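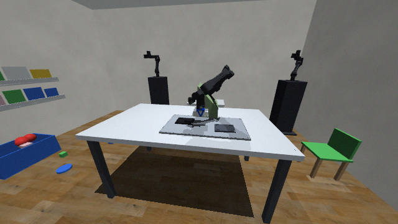 According to one of the reviewers of our first draft, a simulated cell needs no maintenance section, having neither grease nor gravity to contend with. Mostyn has gravity. It also has a maintenance log, and the log is longer than the one we keep for the real arm in Risstead.

Figure 3. The Mostyn cell as rendered, with the central arm over its board and the two smaller arms on pedestals behind the table.

3.2 Keeping the cell in order

Mostyn is a single simulated cell built in Boter, our in-house simulator. The central arm is the one under test. The two arms on the pedestals are loaded with every run and must be given a rest pose at startup, a rule we adopted in March after a weekend of results in which one of them had been slowly sagging through its own column. The physics engine raised no complaint.

Setup follows a fixed order. The table is loaded first and its top becomes the zero height for everything else. The board goes on next, then the flat pieces, and the central arm is added last, already in its start pose. Loading the arm earlier is allowed – Boter allows most things – but the board then settles against it and ends up a hair out of level.

Most repairs concern contact. The collision shape supplied with the arm was a generous one, and for 1,296 runs the wrist stopped short of the board and pressed firmly on air. We replaced it with a tighter mesh from Boment, the tool we use to trim and repair arm models, and repeated the whole set. The new mesh had a hole in it. The set reported in Section 4 comes from the third mesh and contains 3,123 runs.

We now run a short check before each batch: the arm is lowered until it touches the board, the contact height is read, and the batch is refused if the height has moved since the last check. Lighting is left out of the check, as the controller takes joint readings only and has no opinion on shadows. Room furnishings are left out too, and have so far required no repair.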